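Home | Projects | Reports | Get Involved | Contact

Temano House soft furnishings refresh: progress report to the Lanus Fund
Fri 1 October 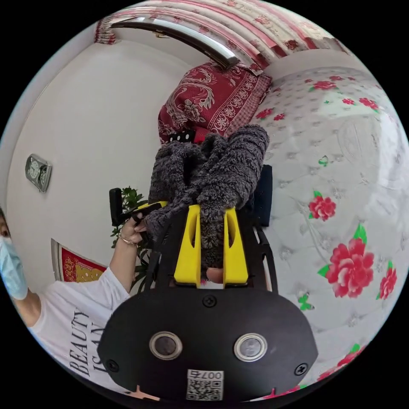 Dark gray fleecy plush up against one of the red patterned pillows.

Hello all, and thanks for being patient with me on this one! I know the report was meant to be shorter than the last (it isn't, sorry).

So, where are we? The two downstairs sitting rooms are finished and the big upstairs one is well on its way. I've sorted every cushion, throw and plush thing in the building into keep, mend and pass on, which took me most of two weeks and used up every clean surface I had. The grand total was 491 pieces. I had guessed maybe half that when I wrote the application, so please forgive my optimistic timeline.

The red pillows are my favorites. They have a white scrolling pattern, all flowers and paisley, with a border along the lower edge, and I've been trying them next to the dark gray shaggy pieces to see what sits well together. I was worried the pattern would be too busy for a quiet room, but next to plain gray it calms right down. I'd like to carry that pairing upstairs if you're happy with it.

Money next. We've spent $530 on covers and filling from Zasov, and another $170 went on laundry bags and shelf dividers. Lacroix still owes us a credit for the zippers that came in the wrong length, and I've left that out of the totals until it lands. Nothing has gone over its line so far.

The mending pile is the slow part. Fleecy fabric sheds like mad once you open a seam, so I'm doing those in batches and vacuuming in between (the vacuum is not enjoying it). There are 5 bags ready to go out to the thrift store and I'll drop them off as soon as I can borrow a bigger car.

Still to do in October: finish the upstairs room, label the storage shelves, and wash the last of the throws. I'd also love to move $40 from the shelving line over to thread and stuffing. Could you let me know if that needs a form, or is an email fine?

You're very welcome to come by and try the couches. I'll put the coffee on!

Contact the project office | © Temano House | Back to top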